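About us

Hi, I'm Kamrul Gazi, and I run Pemstead, a little wash, dry and fold service I started because I really, really like clean laundry (my family will tell you this goes back years!). You drop off a bag, I sort it, wash it, dry it and fold it, and you get on with your day.

I stack my dryer on top of the washer to save floor space, and it means I'm not bending down for every load – my back is so grateful. Jeans are the thing people ask me about most. I like to do them with other dark stuff, pull them out while they're a little warm and smooth the seams by hand. And yes, I clean the lint filter every single time!
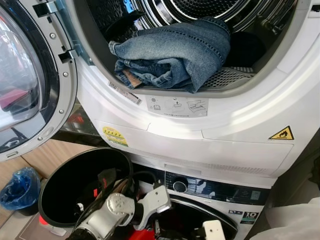 Where we are

You'll find me on Wirkidlow Lane, number 182, right by the Jayawardena bakery, so you can grab a bun on your way in. I began with 3 regular customers and now there are 317 of you, which still makes me grin when I open the book.

I've grown fond of the place itself, too. I love a bit of color, and a dark floor with blue flecks in it is so much more cheerful to look at than plain gray – I'd pick it again tomorrow.
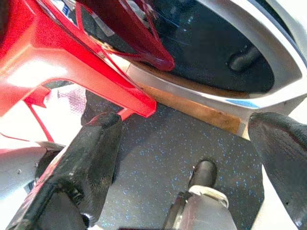
Bright red, brown wood and that speckled floor.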